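About Pemora

Pemora is an online publication covering celebrity news, motorsport personalities and the entertainment business. It is owned by Girex Media and edited from a single newsroom in the Echeverri Building.

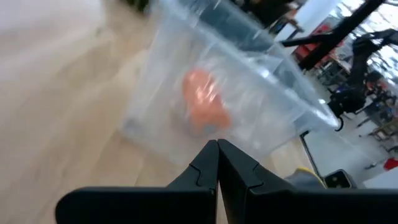
Clear plastic container, held at an angle.

The site was founded by Eliécer Bermúdez, who remains its publisher. Fredy Restrepo joined as managing editor and is responsible for everything that appears under the Pemora name. The newsroom employs six staff writers and has published 2966 profiles and news reports.

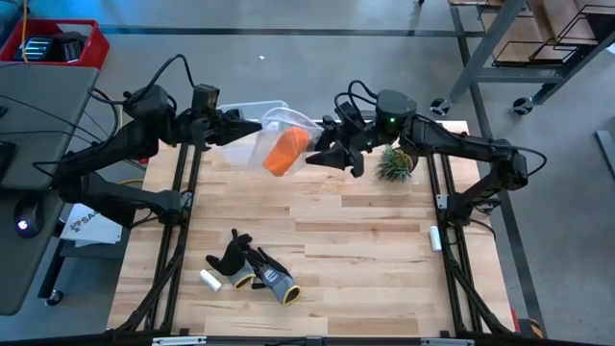
Editorial Standards

Reports about the private lives of public figures are published only when they rest on a public statement, a court record or two independent sources. Posts that have been deleted by their owners are not reproduced. Persons named in a report are contacted before publication and given up to 100 words of reply, printed in full.

Net worth estimates are labeled as estimates – the method used is given at the foot of each profile.

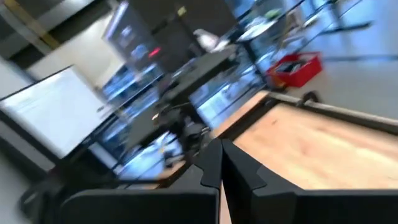 CORRECTIONS

Errors of fact are corrected in the article itself, with a dated note. Requests should be sent to the corrections desk with the address of the page concerned. The present policy took effect on 7 November 2023.
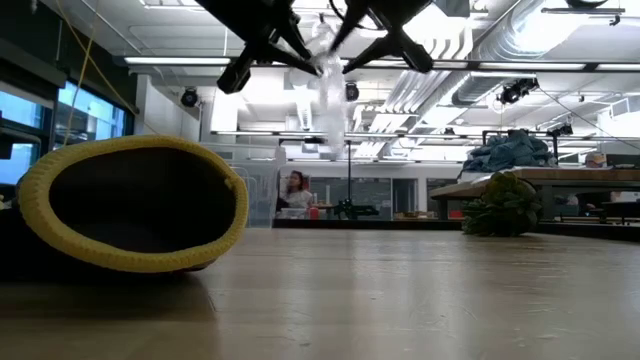 Pemora also publishes Wondix, a weekly newsletter on celebrity style and merchandise. Its writers cover tour clothing, team wear and licensed accessories, and items are judged on fabric, finish and price. A thick knitted rim in yellow against dark fabric, for instance, would be noted under finish. Sponsored items are marked as such.

We use cookies to improve your experience. By continuing to use this site, you accept our cookie policy.

© Pemora, a Girex Media publication | Contact | Back to top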